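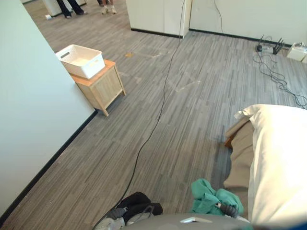 Gerolix to open furnished short-stay flats at Nultach House, Jernton

3 min read

JERNTON — Letting firm Gerolix will open 30 furnished flats at Nultach House in August, aimed at people who need somewhere to live in the town for a few weeks or months at a time.

The flats are meant for tenants who fall between a hotel and a standard lease: staff on temporary contracts, people waiting for a house sale to go through, and households who have to move out while building work is done. The shortest stay is four weeks. There is no upper limit, although anyone staying longer than seven months will be moved on to an ordinary tenancy agreement at the same monthly rent.

Nultach House was built as offices and stood unused after its last tenant moved to the edge of town. Gerolix took on the building with Maeng, the contractor that carried out the conversion. The outer walls and main staircase were kept. The heating, wiring and windows are all new, and the old loading bay at the rear is now a covered bicycle store.

What the rent covers

Tenants will pay one monthly sum, which includes heating, water, electricity and broadband. Council tax is also included for stays of under seven months. A deposit equal to one week's rent is taken at booking and held in a protected scheme.

Each flat comes with a bed, table, chairs, cooker, fridge and basic kitchenware. Bed linen and towels are supplied on arrival, and tenants can either wash them in the shared laundry room on the ground floor or swap them for a clean set at the front desk. The laundry room is open from 7am and closes at 10pm to keep noise down for the flats above it.

"Most people who contact us at short notice have the same two questions — how soon can I move in, and what will it cost me in total," a Gerolix spokesperson said. "We wanted to be able to answer both in one phone call."
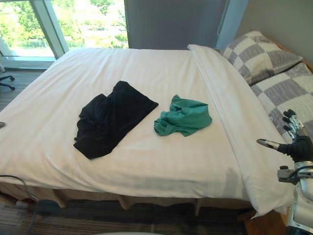 Access and parking

There are 20 parking spaces in the yard, let separately by the month. Spaces cannot be reserved before a tenancy begins. Two are set aside for blue badge holders and carry no charge.

All floors can be reached by lift. The ground-floor flats have level entry, wider doorways and a walk-in shower, and will be offered first to applicants who need them. Anyone who would like one of these flats should say so when applying, as they will be released to other tenants once the first round of bookings has closed.

Pets are allowed in the flats on the yard side, which have their own outside door. A cleaning charge applies at the end of the stay.

Working with local employers

Gerolix has held back part of the building for block bookings by employers in Jernton. Firms can take flats for a fixed period and decide for themselves which members of staff use them, with the names confirmed to the front desk before arrival.
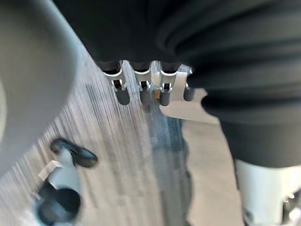

Under this arrangement the employer is billed directly and the tenant pays no deposit. Flats booked in this way can be handed from one member of staff to another, provided there is a full day between stays for cleaning and a meter check. Employers must give four weeks' notice to end a booking.

"We have seen people turn down work here when they could not find a room for the first month," the spokesperson added. "It is a small building and it will not fix that by itself, but it should help."

How to apply

Applications open in July through the Gerolix lettings office in Jernton. Applicants will need proof of identity and either a recent payslip or a letter from an employer. Decisions will normally be given within two working days.

Viewings will be held by appointment. Evening viewings can be arranged until 7pm.

Notes to editors

Gerolix lets and manages homes in Jernton and the surrounding villages. Maeng is a building contractor that specialises in converting commercial property. Floor plans of Nultach House are available from the press desk on request.

Contact | Press desk | © Gerolix. All rights reserved. | Back to top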